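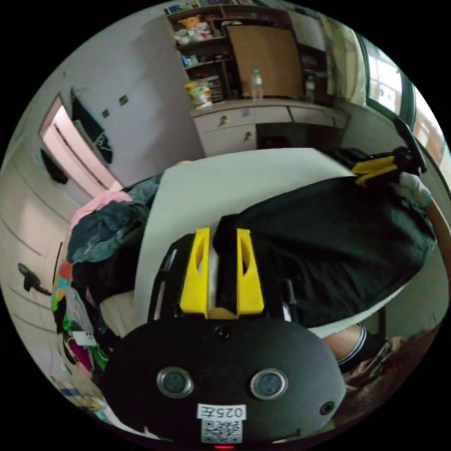
记录：Lerato Nel　　发布于 2022年5月4日　　分类：Grarnivero 项目 / 夹爪选型

Grarnivero 项目夹爪与控制器对比试用会议纪要

主持：Adelmo Testa
记录：Lerato Nel
参会：机械组、控制组、视觉组、数据组
会议形式：线上线下同步
议题：手持夹爪柔性织物试用情况；Greco 夹爪对照；Flakberg 机械臂接口；Zollgate 控制器时序；标定与命名

一、上次会议遗留事项

1. 夹爪开合量零点漂移。机械组已复核，漂移来自指座导轨预紧不足，重新紧固后复测合格，本项关闭。

2. 控制器固件回退。控制组完成回退，Zollgate 控制器目前运行的是上一稳定版本。新版本中的看门狗问题已提交厂方，尚无书面答复，本项保留。

3. 试用件清单。数据组提交的清单缺少织物面料信息，只写了“上衣”“裤子”一类名称，后期无法按面料统计夹持失败率。本次会议在第五项中重新讨论。

二、手持夹爪织物试用

机械组汇报试用情况。试用对象为成对使用的 025 组手持夹爪，左右手各一只，操作内容为抓取、提起、展平和折叠衣物。每个动作重复 10 次，操作者不得在重复之间调整握持姿势，确需调整的须作废重做。

机械组认为，长槽指板在夹持厚边缘时表现稳定，指板受力后有弹性变形，两指贴合面能够跟随织物厚度变化。薄面料单层夹持时出现滑脱，滑脱多发生在指板尖端接触面料而中段未接触的情况。操作者的习惯是先用指尖探入布料下方再闭合，导致接触面偏小。

视觉组提出，滑脱是否全部归因于接触面尚不能确定。现有记录只保存了闭合指令和开合量，没有指面压力，无法区分“未夹住”和“夹住后滑出”。会上对此有不同意见。机械组认为开合量曲线已经足够判断：闭合后曲线在平台段突然下降，即为滑出。视觉组认为厚织物被拖动时也会出现同样的下降。双方同意先挑选有争议的片段逐条核对，核对前不在报告中使用“滑出率”一词，统一写作“提起未完成”。

关于双手配合，控制组指出左右两只夹爪的时间戳分别由各自的板载时钟产生，开机后对时一次，之后不再校正。长时间采集时左右之间会逐渐拉开，折叠动作对此敏感。Adelmo Testa 要求控制组给出漂移随时间变化的曲线，在曲线提交之前，每段采集开始前必须重新对时。

关于握持疲劳，操作者反映连续提拉大件衣物时手腕负担偏重，右手更明显。机械组说明重心靠后是现有壳体布局造成的，短期内不改壳体，先调整采集顺序，将大件与小件交替安排。

三、Greco 夹爪对照试用

Greco 夹爪为平行开合结构，指面为硬质平面，配有可更换垫片。机械组在同一批衣物上做了对照，动作与第二项相同。

结论性意见如下。Greco 夹爪重复定位好，硬质指面在夹持扣件、拉链等局部硬物时优于长槽指板；在堆叠织物中分离单层时明显不如后者，常一次夹起多层。更换软垫片后多层问题有所缓解，但垫片边缘在反复摩擦后起翘，需要频繁更换。机械组不建议将 Greco 夹爪作为衣物任务的主用末端，可保留用于扣件类任务。

数据组询问，如果两种夹爪混用，数据能否合并训练。视觉组答复，两种指型在画面中的外形差别大，合并时必须带末端类型字段，且标定参数分开存放。数据组确认现有格式可以增加该字段，已有记录需补填。

Greco 夹爪的电气接口与 Zollgate 控制器之间需加转接板。转接板目前为手工焊接，存在接触不良，试用期间发生过通信中断。会议同意停用手工转接板，待正式版到货后再恢复试用，对照数据中受影响的片段作废。

四、视觉与标识

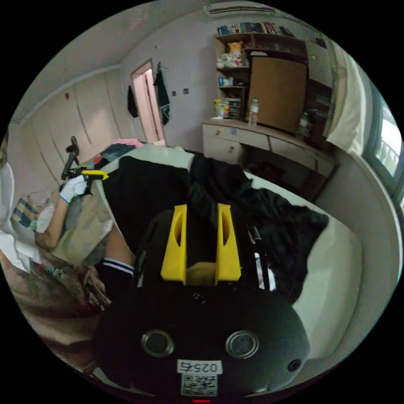

相机外参的复核流程需要在换人、换场地之后各执行一次，目前的做法是只在换场地后执行。视觉组说明，外参文件按夹爪编号读取，编号一旦录错，标定就会套到另一只手上，而这类错误在回放中不容易看出来。现用标签从夹爪后方看是倒置的，“025右”需要倒着读，二维码紧贴在文字旁边，人工核对时多靠记忆判断左右。视觉组建议把标签旋转，使操作者持握时即可正读，并在采集开始前由扫码程序写入左右信息，取消手工录入。机械组确认旋转标签不影响壳体，可随下一次维护完成。

曝光问题由视觉组补充。黑色衣物堆在白色床单上时，自动曝光受大面积白色影响，衣物褶皱处的暗部细节偏少，边缘尚可分辨，内部层次难以标注。窗口进入画面后情况进一步变差。控制组提出锁定曝光，视觉组不同意全程锁定，理由是操作者转身后亮度变化过大。经讨论，先试行分段锁定：每段开始时测光并锁定，段内不再变化，段与段之间允许重新测光。试行范围限于深色衣物与浅色底面的组合，其余组合维持现状。

关于底面。数据组建议统一使用灰色底布，便于标注。Adelmo Testa 不同意统一，认为部署环境中的床面和桌面以浅色居多，统一灰底会使训练条件与使用条件脱节。最终决定采集时不更换底面，另由视觉组准备灰底对照组，仅用于检验标注一致性。

关于另一只夹爪进入画面。双手操作时，一侧相机常拍到对侧夹爪，指板颜色鲜明，容易被分割模型稳定识别。视觉组拟利用这一点做左右相对位姿的粗校验，但说明尚无误差数据，暂不作为正式依据。控制组提醒，如果采用该方法，左右时钟漂移会直接进入位姿误差，应与第二项的漂移曲线一并评估。

五、Flakberg 机械臂与 Zollgate 控制器

控制组汇报接口联调。Flakberg 机械臂已装到台架上，末端法兰与现有指座之间使用过渡件连接。过渡件首版偏厚，使工具中心点前移，接近工作空间边界时可达性变差。机械组提交了减薄版图纸，尚未加工。

Zollgate 控制器的控制周期设定为 1000 Hz，联调中该周期能够保持，但在同时写入本地日志时出现抖动。控制组判断原因在日志线程与控制线程共用同一处理器核心，拟将日志线程绑定到其他核心后复测。Adelmo Testa 询问关闭日志能否作为临时措施，控制组答复可以，但关闭后无法追溯急停原因，不建议在有人靠近机械臂时采用。会议同意：日志不得关闭，抖动问题解决之前机械臂只做低速动作。

急停测试共做 4 次，均能停止。其中 2 次停止后控制器未自动上报状态，上位机仍显示为运行。该现象虽不影响停止本身，但会误导操作者，控制组将其列为必须修复项。修复并复测之前，机械臂台架旁须有专人看守急停按钮，不得由操作者兼任。

关于手持数据到机械臂的迁移，控制组用折叠动作做了离线回放，不带实物。回放中腕部姿态多处接近关节限位，原因是人手操作时习惯大幅翻腕，而机械臂末端多了过渡件，等效半径更大。数据组建议在采集规范中限制翻腕幅度。机械组担心限制过多会使动作不自然，尤其是翻面动作本来就依赖翻腕。会上未形成一致意见，先由控制组统计现有数据中接近限位的片段占比，再决定是否修改规范。

开合量映射方面，手持夹爪以扳机行程记录，机械臂末端以电机编码器记录，两者在中段接近线性，接近闭合时偏差增大。控制组暂用查表方式处理。表由单只夹爪测得，直接用于另一只时闭合端有误差，应每只单独测表。

六、试用件登记与数据命名

数据组提交修改后的登记格式，增加面料、颜色、层数、底面和末端类型。机械组要求再增加“是否含硬质附件”，以便与 Greco 夹爪的结果对应，数据组同意。

颜色字段采用固定选项，不接受自由填写。视觉组要求深色与浅色单独设一个明暗字段，用于关联曝光锁定试行，数据组认为可由颜色推出，无需重复填写。讨论后保留该字段，由程序自动生成，不由人工填写。

文件名中的左右信息改为由扫码结果写入。在扫码程序可用之前，每段开始时操作者口述编号与左右，数据组按口述核对。旧文件不改名，另建对照表。

视觉组提出，录制中涉及居家环境的画面，入库前需检查是否出现可识别的个人信息。数据组已有人工抽查流程，抽查发现问题的整段隔离，处理后再入库。会议要求将该流程写入采集规范正文，目前只存在于内部通知中。

七、决议

1. 025 组手持夹爪继续作为衣物任务的主用采集末端。Greco 夹爪仅保留用于扣件类任务，手工转接板即日停用。

2. 控制组提交左右时钟漂移曲线及日志线程隔离后的周期抖动测试结果。提交前执行每段对时，机械臂限低速。

3. 视觉组试行分段曝光锁定，并准备灰底对照组。外参复核改为换人、换场地后各执行一次。

4. 机械组旋转夹爪标签，加工减薄版过渡件，逐只测量开合量映射表，交控制组使用。

5. 数据组更新登记格式，补填已有记录的末端类型字段，建立旧文件对照表。

6. 急停状态上报问题由控制组修复，复测记录须经 Adelmo Testa 签字后方可撤除专人看守。

八、未决事项

翻腕幅度是否写入采集规范，待控制组统计结果。

指面压力传感器是否加装。机械组倾向于不加，理由是走线经过长槽指板会影响变形；视觉组倾向于先在一只夹爪上试装。费用未核算，会上不作决定。

Zollgate 新版固件是否升级，待厂方就看门狗问题答复。控制组预计 7 月前不具备升级条件，期间维持现版本。

Flakberg 机械臂的第二台架暂不申请。Adelmo Testa 要求在现有台架完成带实物的折叠测试之后再提出，申请材料中须附减薄版过渡件的可达性对比。

会后各组如对纪要有修改意见，直接回复 Lerato Nel，修改处以批注形式标出，勿在原文上覆盖。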